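Section 4: Putting the Fitted Sheet on Your Brirnthorpe Bed

By now the frame should be standing level and the headboard bolted on, and you have earned a cup of something before the pleasant part begins. Give the mattress a little time to settle, too. If it came to you rolled, leave it uncovered for 2 hours with a window open, and then come back to it with clean hands.

What you will need: the fitted sheet from the Plevent linen pack, the mattress protector, and a second pair of hands if there is somebody at home who can be talked into it.

1. Clear the top of the bed completely. Phones, cables, shopping bags, yesterday's pajamas — all of it has to live somewhere else for the next 15 minutes.

2. Lay the protector on with the quilted side up and tug it down at each corner.

3. Find the care label on the sheet. It is sewn into the corner that goes at the foot of the bed, on the left as you stand looking toward the headboard.

4. Start at the headboard end. Tuck one corner well under the mattress, then walk across and do its neighbor.
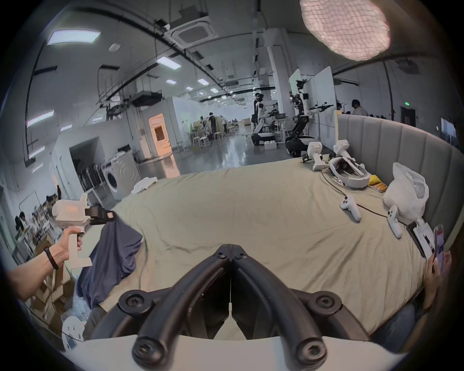

5. Go down to the foot and do the last two corners the same way, lifting the mattress with a flat hand and bending your knees as you do it.

6. Smooth the sheet from the middle outward with your forearm. A few wrinkles will stay however patient you are, and most of them go once the bed has been slept in.

Note: If the last corner will not reach, please don't haul on it. Nine times out of ten the sheet has been turned a quarter of the way around, so go back to step 3 and look for the label again.

Caution: Keep your fingers clear of the gap between the mattress and an upholstered headboard when you push the mattress back into place. Never pull the bed along by the headboard, either, as this strains the bolts you tightened in Section 3.

Washing: Shake the sheet out and wash it on a warm setting with similar colors. Dark cloths and navy throws belong in a separate load the first few times, or a pale sheet may come out rather bluer than you bought it. The spin should be set no higher than 600, and the sheet is happiest dried on a line.

Spare sheets and protectors can be ordered from Plevent with the card at the back of this guide.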